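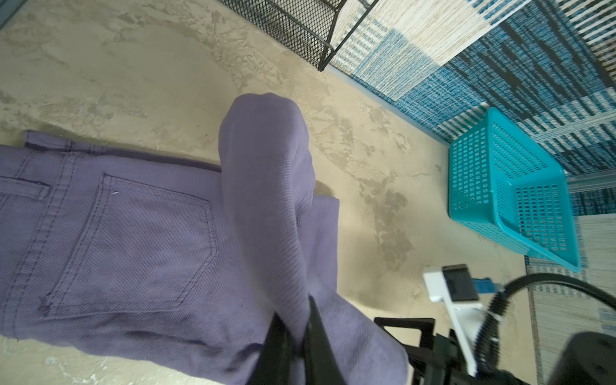 Fig. 1. Purple twill jeans, back side up, with one leg folded back over the seat.

Garment Care and Storage, evening course
Handout 4: Trousers and jeans
27 February 2023

Hello all, and thanks for bearing with the heating last time. These are my notes from the session, tidied up a bit, with the bits I ran out of time for added in. If you missed it, read this through with a pair of your own jeans next to you, because trousers make very little sense on paper.

Why we start with the back

Most people fold jeans front side up, because that's how they come off. I did it for years! But have a look at Fig. 1 and you'll see what I like about working from the back: the big patch pocket gives you something to steer by. It comes down to a point, it's outlined in rows of darker stitching, and once you know where it sits you can tell at a glance whether the seat is lying straight. If the pocket looks skewed, the seat is skewed, and anything you fold on top of it will be skewed as well.

I also find the back is simply bigger than you expect. There's extra cloth in there for sitting down, and if you leave it rucked up underneath it makes a lump in the middle of the pile. Smooth it out with the side of your hand, waistband first, then down towards the thighs.

Twill, quickly

Sunee asked me to go over this again so I'm putting it in properly. Twill is the weave with the diagonal lines. In the purple pair the diagonal shows right across the cloth, so it's a good one to learn from. Denim is a twill too, as are chinos and a lot of work trousers. The things I'd like you to remember:

It creases less sharply than a plain weave, but when it does take a crease in the wrong place it hangs on to it.

It has a bit of give on the slant. If you tug a leg sideways to straighten it you can pull it out of line, so lift and lay it down again.

Dyed twill fades first wherever it gets rubbed, and a hard fold is a rub. Coloured jeans (purple, green, that mustard pair of Lorcan's) want a softer fold than blue ones, in my opinion. Sombat doesn't agree and we can have that out next session.

The fold itself

Lay them flat on a clean surface, back up. Floor, bed, table, whatever you've got that's long enough. At home I use the floor.

Smooth the waistband and make sure any belt loops aren't doubled under. They do like to stick up, and that's fine, you only want them not to be trapped.

Take hold of one leg and bring it across on top of the other, so the outside seams sit together. The crotch will poke out in a little triangle. Tuck that in so the long edge is straight.

Bring the hems up to just below the waistband. Stop short of it, or you get a thick ridge along the top.

Then fold again, in half for a deep shelf or in thirds for a drawer. In thirds they'll stand up on their own if the cloth is firm enough.

Now, look at where the leg is in Fig. 1. It's been turned back over the seat, and the top of the turn makes a big rounded roll, almost a tube. Thick cloth does this whenever you lift it and bring it over. You haven't gone wrong. What you mustn't do is squash the roll flat straight away with your palm, because the creases inside it will set wherever they happen to be. Lay the leg down first, get the hem where you want it, then stroke the roll flat from the seat side outwards. Kamonchanok had the knack of this almost at once and I made her show everybody, sorry Kamonchanok.

Pinching and gripping

A lot of you grab the leg in one place, which is natural, but a single pinch point bunches the fabric and the rest of the leg spreads out as it pleases. If you can, take the leg in two places, one hand near the knee and one near the hem, and keep the cloth slightly taut between them. If you've only one hand free, or your grip isn't good, pinch at the hem where the two seams are, since it's the stiffest part – the leg will follow along much better from there.

Fluff

Purple, navy and black show every speck. There's a tiny white bit of thread or lint just above the pocket in the picture and I'd pick it off before folding, because anything you fold in gets pressed in. A damp hand does the job for one or two specks. For more than that I use the Skeltholm brush, the one with the short handle, and work in one direction only. Sinan swears by parcel tape round his fingers. I've tried it and he's right, though it gets a bit tedious on a full-length pair.

Pockets: empty them, and run a finger along the bottom seam while you're there. I once found 11 pence and a bus ticket in a pair I'd already washed, dried and put away.

Storage

The shelf boxes we have in the cupboard are the Jadholm ones and they take 6 pairs folded in thirds, a bit fewer if it's heavy denim. Put the folded edge facing you so you can pull one out without the pile coming too. If you'd like to hang yours instead, hang from the hems with clips and let the weight of the waist do the smoothing. Don't fold coloured twill over a wire hanger, it leaves a line across the thigh that takes ages to go.

For next time

Bring two pairs of trousers, one stiff and one soft.

Practise the leg turn a few times at home, slowly, and notice where the roll forms.

Read pages 46 onwards in the course booklet, up to the part on linings. Skip the table.

We'll do shirts after that and knitwear will have to wait until June.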